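Home | Diary | Kitchen | Garden | Bits and Bobs | About me

Filed under: Diary, Putting the house straight

Print this page | E-mail this to a friend

Tuesday, just gone nine in the evening

Well, I've finally started on the cutlery! I've been threatening to do it since January and today I simply got up from breakfast, put the radio on and pulled the whole drawer out of its runners. I tipped the lot into the washing-up bowl and left it to soak while I wiped the inside of the drawer, which had a layer of crumbs at the back that must go back to the old toaster. Also one birthday candle, a Saragih takeaway menu (they've moved twice since that was printed) and a key that fits nothing I own. I tried it in everything, even the shed.

The drawer has never worked. It's too shallow for anything with a proper handle, so the long things go in crossways and then it jams, and you have to poke a ruler in through the gap and wiggle. I've been poking that ruler in for longer than I care to write down. The new plan is that the things we use every day live out on the table where a hand can reach them, and the drawer gets the tin opener, the string and the other once-a-week stuff.

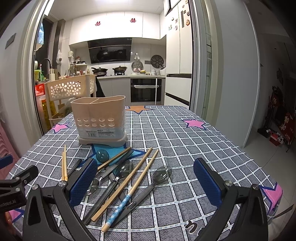
I'd meant to do all this on the worktop, but there's never enough clear space beside the hob and I like to sit down to a job if I can. So it was the big table, with the grey cloth on, the one with the white grid and the stars. I do love that cloth. It makes sorting spoons feel like an outing! The holder with two compartments is exactly what I wanted, a plain beige thing with rows of round holes along the front so that nothing sits stewing in a puddle, and it stands on its own little tray. I put a heap down in front of it and just looked for a bit, moving things about with one finger. The see-through spoons are a good deal nicer than I remembered. You can't see their shape at all in a drawer, and laid out like that with the chopsticks crossing over them they were really rather handsome. The chopsticks with the white snowflakes on blue are still my favourites and I was so pleased to see them out in daylight, I'd been eating with the plain ones for months out of laziness.

First rule I made: knives do not go in with the chopsticks. I had thought everything could go in together, handles down, very casual, like in a café. Then I pictured myself reaching across the table in the morning before my tea and changed my mind. Knives lie flat in the drawer with a folded tea towel under them, and there's now plenty of room for that. The black-handled one wants sharpening. I've written it on the list.

Second rule: if it hasn't got a partner by Sunday it goes in the pot for staking seedlings. Odd chopsticks make wonderful plant supports and the sweet peas are going to need something soon. I was quite strict about this for as long as it took to find a lovely smooth one on its own, and then I put that one back "just for stirring". So, one exception.

Sulastri rang in the middle of it all (Sulastri Purba, from the evening class, not the other one) and when I told her what I was up to she got terribly excited and made me hold the phone while she went to look at her own drawer. Hers is worse! She has three potato peelers and doesn't like any of them. She told me to dry the wooden things standing up with air around them and never to shut them away damp, and to rub in a drop of oil now and then. She does hers with the last of whatever's in the bottle. I said I'd try it. She's coming over next week for noodles so I shall have to have matching pairs by then.

She also asked about a recipe while she was on, and I'm copying it here so I don't lose the envelope I wrote it on: 400 g noodles, 700 ml stock, ginger, spring onions, whatever greens are about, an egg each. Twenty minutes from cold. Put the greens in last and take it off straight away.

After lunch I went back to it and tried things in different places. I wanted to know what I'd really reach for, so I laid a pretend supper for 2, sat down in my usual chair and went through the motions of it like a child with a toy tea set. Spoon, fine. Chopsticks, fine. Serving things, too far away and behind the salt. So I moved the salt. Then I sat in the other chair and everything was wrong again, back to front, so there was a second pretend supper from that side. I had a marvellous time, I may say.
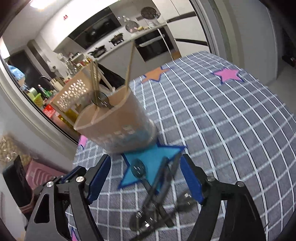

The other thing I worked out from the second chair is that tall things ought to go in tall pots. It sounds so obvious written down! Long skewers in a short holder lean out and catch your sleeve, and then over the whole lot goes. Put them in something with a bit of height and they stay where they are. I've been putting up with toppling skewers since the first barbecue we had here, when the Brerkura people from next door but one came round and stayed until it was dark.

I did go and look at the Curker catalogue over my tea, at the drawer dividers, and they do a clever sliding one. But I think I'll hold off. I want to live with this for a couple of weeks before I buy anything, and it may be that with half the things out the drawer behaves perfectly well by itself. It slid shut this afternoon without the ruler. I opened and closed it a few more times for the pleasure of it.

Jobs still to do:
- sharpen the black-handled knife
- oil the wooden things (ask S. which oil, I've forgotten already)
- wash the cloth, cool, and hang it out flat
- take the spare peeler to the Plorilari shop with the box of jars
- find out about that key

Supper was an omelette, eaten with a fork, after all that. I used the fork from the draining board, gave it a wash and then stood there holding it, as I haven't decided where the forks are going. They're in a mug by the kettle for tonight. I'd like them near the spoons but the spoons are already quite snug, and I don't want to start cramming things in on the very first day.

It's raining properly now, and the sweet peas will be glad of it. I'll see to the forks in the morning.

Print this page | E-mail this to a friend

Older entry | Newer entry | Back to Diary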